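Robot Systems in Practice, Handout 6: What a Hand Costs
Course notes, Clurkum evening program. Read before the budgeting exercise.

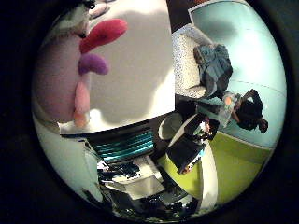
One reader of the last edition wrote in to ask why a course on robots spends a whole session on spreadsheets, and whether the spreadsheets would be on the final. They will.

1. The quote is the opening bid

Take the Celent quote in your packet. It lists an arm, a hand, a wrist camera and a controller, with a pleasant total at the bottom. Now look for the mounting plate. Look for the cables. Look for shipping, which Celent calls "to be advised," a phrase you should learn to fear.

Write every missing item on your own sheet, with a price or a question mark. A question mark counts as a cost. Leave it blank and it becomes a bigger one.

2. Soft parts wear out

Fingertip pads are consumables. Budget them the way you budget printer ink, with the same resentment. For the exercise, use these figures:

Set of pads: $16
Sets per year: 6
Cable and connector allowance: $446 per year
Spare finger: ask the supplier, then sit down

Students like to argue that careful users need fewer pads. Put that in the notes column, where optimism goes. The pads total $96 a year either way.

3. The room

A robot needs a table that doesn't wobble, outlets in the right place, and somewhere for people to stand and sit. Last February's class planned a very nice cell around the Caputo arm and left 10 inches between it and the wall - the wall was not consulted.

Draw the room before you order. Include the door swing and the chairs. Mark where the cables run, then mark where they will really run.

4. Buy, lease or wait

Enano will lease you the same class of hand by the month. Compare the lease with purchase plus upkeep over the full project, and say who pays for repairs under each. Waiting for the next model is allowed as an answer, but it needs numbers too.

For next session: bring one completed sheet per group, question marks included. Pencil is fine.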